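How to Vote From Overseas Without Leaving It to the Last Minute
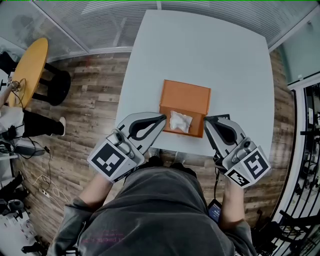
At the white table in a hooded sweatshirt, a gripper in each hand.

I've now voted from outside the country 2 times, and the first time I made nearly every mistake going. I was staying in Cabanatuan, I'd moved flats a month before, and I thought somebody would simply post me a ballot. They won't! You have to ask for it, and you have to ask early.

So I've written down how I do it now. I'm Australian, so this is written with an Australian reader in mind, but my Canadian flatmate followed much the same order with her own forms and got through it fine. The rules do change between elections, so check the electoral commission's own website for dates and forms before you act on anything a stranger (me) has typed up.

Before you start

You'll want your passport or driver's licence number, the address you're enrolled at back home, and a postal address where you are now that truly gets mail. That last one matters more than you'd think. My building had a row of letterboxes in the lobby and mine had no lock, no number and a dead gecko in it. I ended up using my work address.

Step 1: Check your enrolment

Go to the electoral commission's website and look yourself up. You type your name and address the way they have it on the roll, so if you're enrolled as Street and you type St, try it again the long way before you panic. I panicked.

If your details are right, take a screenshot and pop it in a folder. If they aren't, fix them now, while things are quiet. Once an election is called the roll closes quickly, and you don't want to be hunting for an old rates notice at midnight.

Step 2: Tell them you're overseas

There's a separate form for people who are living away for a while and mean to come back. It's a different thing from changing your address, and I mixed the two up the first time. If you move your enrolment or drop off the roll altogether, you can end up with no seat to vote in, so read the heading on the form twice before you fill it in.

Keep the confirmation email. I have a folder in my inbox called VOTING in capitals, and everything goes in there, even the dull ones.

Step 3: Pick post or in person

Some embassies and consulates open as voting centres and some don't, and the list can change from one election to the next. Don't assume the one that was open last time will be open again. The list normally goes up once the election has been called.

If there's a centre you can reach in a day, I'd go in person. You fill in the ballot, you put it in the box, you go and have lunch. The queue I stood in took 53 minutes, which felt long in the heat, but then it was finished and I didn't have to think about it again.

If you can't get there, it's post. Go to step 4.

Step 4: Apply for the postal vote on day one

I mean day one — the day applications open, before you've read a single article about who's ahead. The ballot papers have to be printed, then travel to you, then travel back, and you can't hurry any of that along.

Write your overseas address exactly as the local post writes it. Put the country on its own line in capitals. Add a phone number with the country code, in case a courier wants to ring you from the gate (mine did, on a Wednesday, while I was in the shower).

Step 5: Fill it in properly

Clear a table, wash your hands, put your coffee somewhere else. Read the instructions on the ballot paper itself, because the two houses are numbered differently and it's easy to do one in the style of the other. If you make a mistake, look at what the instructions say about fixing it before you start scribbling.

You'll need a witness. The form spells out who can do it and what they sign, and it's a bit different when you're out of the country. Get them there before you start, as they need to see the blank papers. I had to stop halfway through my first go and wait for a neighbour to come home from the market.

Sign, date, seal. Then check the date again. You have to complete your vote by the close of voting back home, and the time difference can catch you out.

Step 6: Send it back

Ordinary airmail is the cheap way and sometimes it's fine. I paid for a courier. It cost me 846 pesos, and the ordinary stamp-and-hope price would have been a lot less, but I got a tracking number and I slept better. Ask whether your nearest embassy will take completed envelopes too, as some will send them on for you.

Photograph the receipt. Thermal paper fades to nothing in a hot bag.

A few things people have asked me

Can I get a fine for not voting if I'm overseas? Being away is generally accepted as a reason, but do tell them. If a letter turns up at your parents' place, answer it.

Can my mum vote for me? No. She can post you the how-to-vote cards if you like that sort of thing, and mine did.

What if the papers never come? Ring or email the commission as soon as you start to worry. Then look at the list of voting centres again and see if a bus would get you to one in time.

If you've voted from somewhere with truly awful mail, leave a comment below and tell me which courier you used. I'm collecting them for the next update.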